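Search this site Go

Why Do Roads Crack?

Hi again! Last time I wrote about why puddles disappear, and I got a letter from a reader named Remedios Calimlim, who wanted to know something I'd wondered about myself when I was 7. She asked: "If a road is so hard, why does it break?"

Good question, Remedios! A road feels like the toughest thing there is. Fall off your bike and your knee will agree with me. But roads get cracks all the time, long ones and short ones and ones that look like a spider's web, and there are some pretty neat reasons why.

First, what's a road made of?

Most roads are like a sandwich. The part you see is only the top slice. Under it there's a layer of crushed stone, and under that there's plain old dirt that's been squashed down flat by a very heavy roller.

The top slice is usually one of two things. Asphalt is little stones stuck together with a black, gooey stuff a bit like tar. When it's brand new it's dark and shiny and it smells (I like the smell, my sister can't stand it). After a few summers in the sun it fades to gray. Concrete is stones and sand stuck together with cement and water. It starts out soft like cake batter and then it goes hard, and it's a light color from the beginning.

Because old asphalt fades, it can be tricky to tell the two apart just by the color!

Roads get bigger and smaller

I know that sounds silly, but it's true. Nearly everything swells up a tiny bit when it's warm and shrinks a tiny bit when it's cold. You do not notice it in a spoon. A road is really, really long, though, so all those tiny bits add up.

On a hot afternoon the road stretches. On a cold night it pulls itself back together. Stretch, pull, stretch, pull, day after day, year after year. Try bending a paper clip back and forth in the same place and see how long it lasts. That's what the road is going through, only a lot slower.

Concrete roads and sidewalks often have straight grooves cut across them. Have you ever played "don't step on the lines"? Those grooves are put there on purpose! The builders know the concrete will want to crack as it shrinks, so they cut a thin place for it to crack in, nice and neat. Sometimes the concrete doesn't listen and cracks where it feels like anyway.

Water is sneaky

Rain runs off a good road because the road is built a little higher in the middle. But if there's even a hairline crack, some of the water goes down instead of off. Then two things can happen.

One, the water makes the dirt underneath soft and mushy. Now the top slice of the sandwich has nothing firm to sit on, and when a truck comes along it bends and breaks.

Two, the water freezes. Ice takes up more room than water does, so it shoves the sides of the crack apart. Then it melts, more water runs in, and it freezes again. You can test this at home: fill a plastic cup with water, mark the top of the water with a pen, and leave it in the freezer overnight. In the morning, look where the ice comes up to. (Please use plastic! Glass can break, and ask a grown-up first.)

I grew up in Brilldale, where it froze nearly every night in winter, and by spring our street was so full of holes that my friend Szabolcs and I used to race our toy boats in them.

Heavy things and hungry roots

Cars do wear roads out, but trucks and buses do it much faster. All that weight presses on the same strips of road where the wheels go, over and over, until the road gets tired. Yes, engineers really do say that! They call it fatigue.

Trees can do it too. Roots grow thicker every year, and if one is under a sidewalk it will slowly lift the whole slab. There's one by the library on Carvalho Street that makes a perfect skateboard ramp, though I'm not supposed to say so.

Why aren't cracks straight?

A crack is lazy, so it takes the easy way. It goes around a tough stone and through a weak spot, then wanders off to the next weak spot. That's why so many of them wiggle like a river on a map. 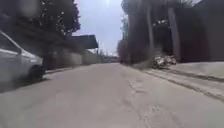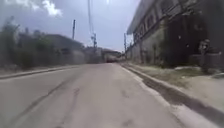

How do people fix them?

If the crack is thin, a crew blows the dust out with air and then pours in a hot, stretchy black sealer. It has to be stretchy so it can move when the road swells and shrinks. Those squiggly black lines you sometimes see on a street are old cracks that have been filled up.

If there's a hole, they cut out the bad part, fill it with fresh asphalt and press it flat. And if the whole road is worn out, a big machine scrapes the top off, and the old asphalt can get mixed into new road!

Next time you're out walking with a grown-up, stay on the sidewalk and see which kinds of cracks you can spot there. Do they wiggle? Is there a tree nearby? Draw your favorite one and send it to me. In July I'm going to answer a question from Ashraful, who wants to know why manhole covers are round.

Contact us | Copyright Margit Hajdu | Back to top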